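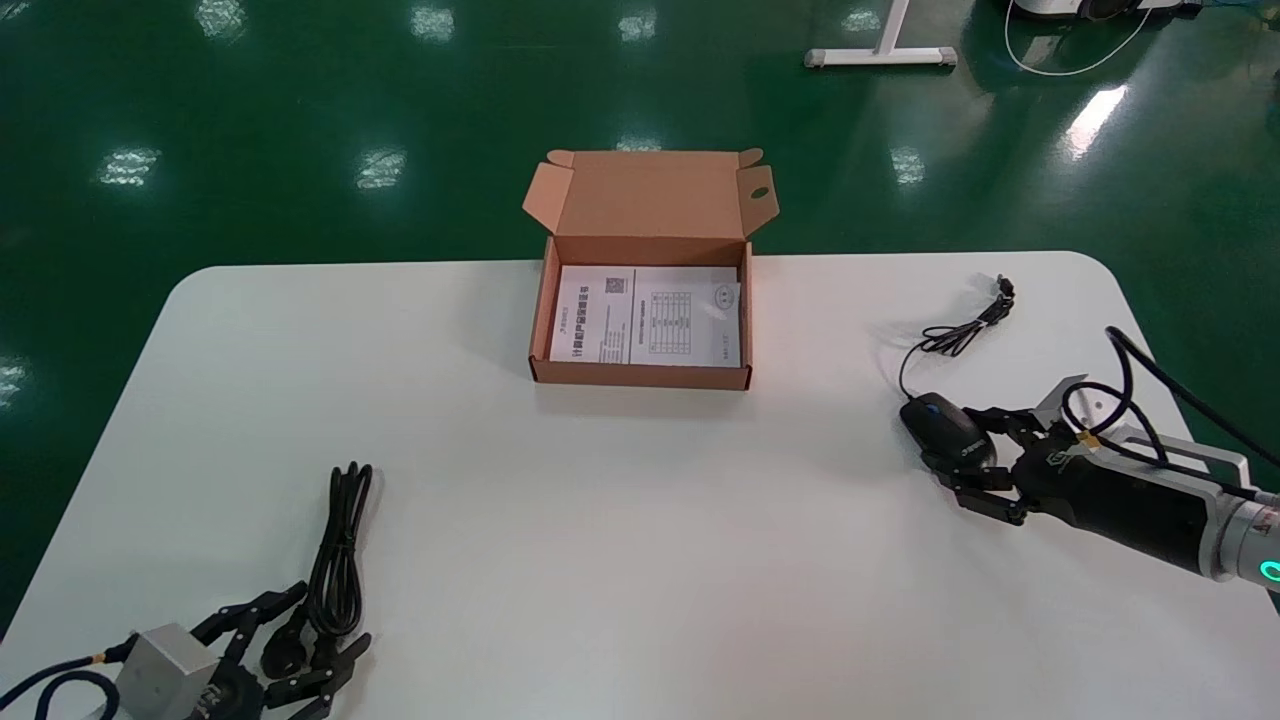

**Why does a robot need so many examples of one small job?**

A learning system copies what it has been shown, and it has trouble with what it has not been shown. If every example starts from the same position, the robot learns this position and very little else.

# The patient work of teaching hands

When I first asked Jummai Effiong what she does all day, she answered, "I put things into boxes, badly and then well." She leads the collection work at Wellar, a small company that prepares examples for other companies' robots. The current project has the name Zakar. Its subject is packing: small goods, cables, printed papers, and the cardboard boxes in which these things are sold.

I had expected the interesting part to be the mathematics. I spent most of my visit learning about cables.

A cable is a difficult object for a machine. It has no fixed shape. A box stays a box when you turn it, and a mouse stays a mouse, but a cable takes a new form each time somebody puts it down. An adult person does not notice this, because we have handled cord and string and shoelaces since we were small children. The robot has not had this childhood, and somebody must give it a short one.

At Wellar this is done by demonstration. An operator guides the two arms through the job, and the system records what the cameras saw and how every joint moved. One such recording is called an episode. The episode for packing a mouse begins with the goods on the table and finishes when everything is inside the box. Between these two moments there are many small decisions, and Effiong's team has long discussions about them. Should the right hand wait for the left? Is it allowed to push the cable flat with the back of the fingers? If one operator does it and another does not, the system receives two different answers to the same question.

"In the beginning everybody had a personal style," she told me. "One person was very elegant. The model could not learn from her at all, because she never did the thing the same way."

Now there is a written guide of eight pages. It says which object goes first and how high to lift it. It also says where variety is welcome, and here the instructions become almost playful. The box should be moved a little between episodes. The cable should be put down in a new way. The paper may lie straight or a bit crooked, as it would on a real packing bench.

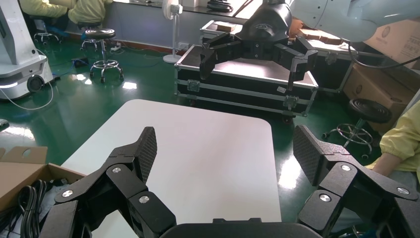 **Who decides if an episode is good enough to keep?**

A reviewer decides, and it is never the same person who operated the arms. The reviewer watches the recording from every camera and marks it as kept, repaired or thrown away.

Throwing away is the part that new employees find painful. You may work for a whole morning and lose a large share of it, and the reason can be very small: a camera that lost its time signal, or a hand that waited too long above the table. Waiting is a bigger problem than I had imagined. When an operator stops to think, the robot learns to stop also, only it has nothing to think about. Effiong showed me an old test in which the arm reached for the goods, stopped in the air for seven seconds, and then continued. The team searched for a mechanical fault before someone recognized the habit of a colleague.

The target for Zakar is 2000 kept episodes. By June the team had passed the first 1000, and at that point they trained a model only to see where it was weak. It was good with rigid objects. It was poor with plugs, which it tried to grip from above in the same manner as everything else. The second half of the plan was then rewritten, and it now contains far more plugs than anybody there would wish for.

I asked if it would be simpler to make the examples in a computer. They do some of this. The simulation software, which they call Novum, is useful for arm movements and for practising how to avoid a collision. For cardboard she does not trust it yet. A real lid bends along the fold and then comes back a little way. The next lid comes back a little more. She would like this small disobedience to be inside the examples, and for now the cheapest way to get it is to use real lids.

There is also the matter of the cameras. A view from high up gives the whole table and the position of the box. But at the moment of gripping, the hand itself often hides the object from this view. The views from the wrists fill the gap. They see the fingertips and what lies between them, and together with the table they also record a good deal of the room. I thought the room would be a disturbance. Effiong is not so worried. A factory also has chairs in it, she said, and people who walk past, and a window with changing light. A model that has only seen a clean grey wall can become confused by a person's sleeve. 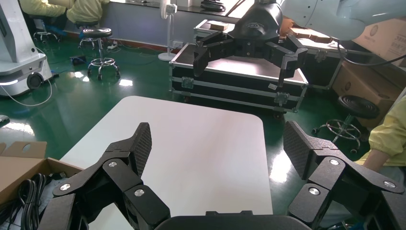

*Photograph: Wellar / Zakar project*

What surprised me most was how physical the work is for the people. The operators change places during the shift. Their shoulders get tired, and a tired operator makes shorter and rougher movements, which then go into the recording. There is a rule about breaks, and the reviewers can see quite well when it was not followed.

Cui, the group that will receive the data, wants two-handed skills in particular. Most older collections were made with one arm, and one arm is enough for picking up and putting down. Packing is different. One hand may have to keep the box from sliding while the other presses the cable inside. The two movements must agree in time, and this agreement is hard to describe in a rule. An operator with some practice does it without words. When I asked one of them to explain it to me, he lifted his own two hands and moved them in the air, and then he said he was sorry, he could not do it slower.

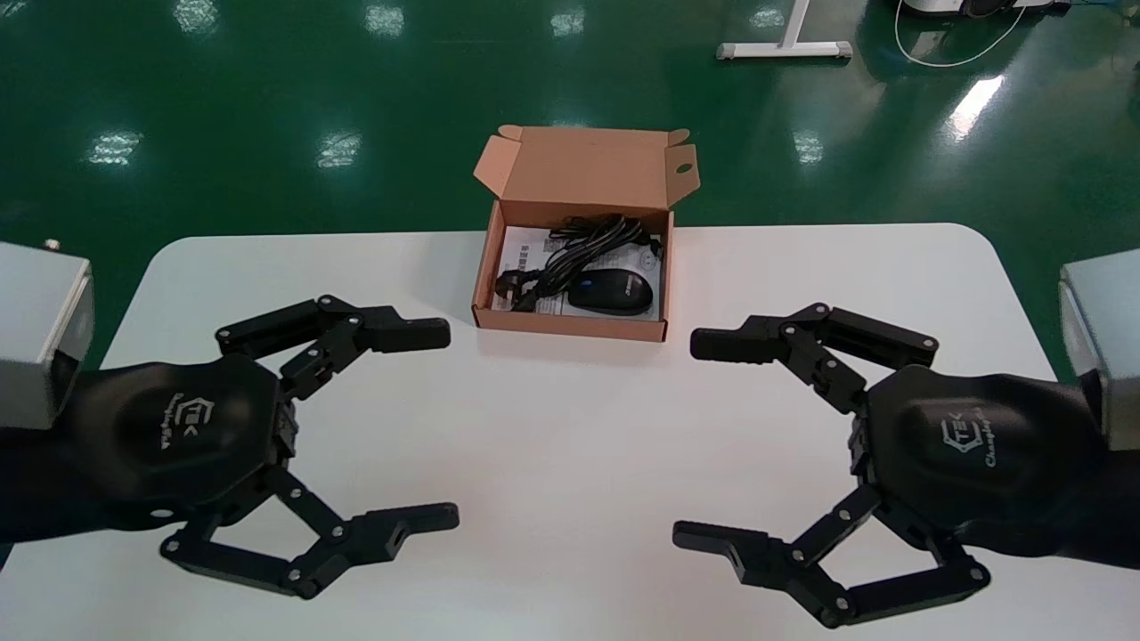
I tried it myself before lunch. My instructor gave me the simplest version of the job, with a mouse and no paper. The first thing I noticed was that I could not feel anything. I closed the fingers and had to believe my eyes that the mouse was held. I lifted it, carried it too high, and let it go when it was above the side of the box instead of the middle. The second attempt was better, although I forgot the cable completely and pulled it behind me across the whole table. The reviewer was polite. Both episodes were thrown away.

Effiong did not think it was a bad result for a beginner. She keeps a separate folder of failed attempts, with notes on what went wrong, and she hopes it can be used later to teach the system how to recover from a mistake. A robot which has seen only success does not know what to do when the mouse slips. So my two episodes may have some future after all. They are in the folder, under the heading "visitor, cable."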